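Ticket: gripper loses the handle on the kitchen task
Project: Escobedo (student cooking robot, spring build)
Opened by: Hazel Quintanilla
Status: open, waiting on parts
Priority: high-ish, demo is in April

Hi all, it's me again with the gripper. Same arm, same Brekov fingers, new problem, so I'm starting a fresh ticket instead of piling onto the old calibration one.

The short version is that long metal handles rotate in the grip. The fingers close, the controller reports a good grasp, and then as soon as the wrist tilts past 28 degrees the far end starts to sag. Wooden spoons are fine! Foam blocks are fine! It's only the smooth metal stuff, and of course our whole demo is metal stuff. 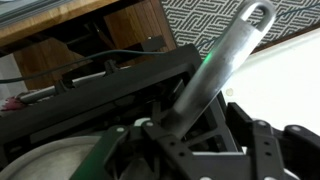

I had the closing force at 600 in the config, which is what we've used since the block-stacking round. Bumping it to 1000 (the most the Trareo driver will accept) did slow the rotation down, but the motor got pretty warm after a few runs and I chickened out and put it back.

Things I tried on Friday, in the order I tried them:

Re-homed the gripper. No change.
Wiped both fingertips with alcohol. Better for two grasps, then the same as before.
Moved the grasp point closer to the middle of the handle. Helped a lot, but now the planner complains about the wrist angle – I think it wants more room than I'm giving it.
Swapped the finger pads left for right, in case one was worn. No change.

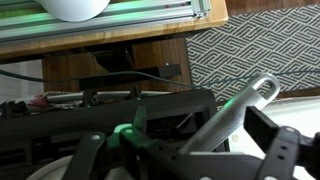

Trinity Castellanos replied (pasting from chat so it's all in one spot): "Check that the pads are closing parallel. If one side touches first you've got a hinge, and more force won't save you. Slip a strip of paper in and tug it at the top and at the bottom."

Okay so I did the paper thing and she's right, ugh. The strip slides out easily at the top and is stuck tight at the bottom. I loosened the linkage screws, squared everything up with a machinist's block, tightened again and reran the tilt test. It holds to 40 degrees now, which covers the stirring part of the demo but doesn't cover pouring.

While I had it all running I also went through the lid routine, because that's the other half of our score and I didn't want to fix one thing and break another.
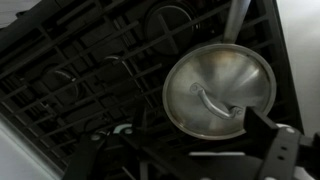
The approach speed is still set to 140 for everything, and I'd like to split that so the last bit of travel is slower. Right now contact gets detected a hair late and the arm pushes more than it needs to. Does anyone remember whether Civton lets you set speed per waypoint, or is it one number for the whole path? I looked through the menus twice and couldn't find it, but I also couldn't find the save button in there for a week, so don't trust me.

Still to do:
Softer pads, the ribbed silicone kind (on order)
Thread locker on the linkage screws once we're happy with the alignment
Separate approach speed for lids
Rerun the tilt test with the new pads and post the numbers in this ticket

Please don't change the force setting in the shared config until the pads are on – if you need it higher for your own test, make a local copy. I'll update when the package shows up.

Hazel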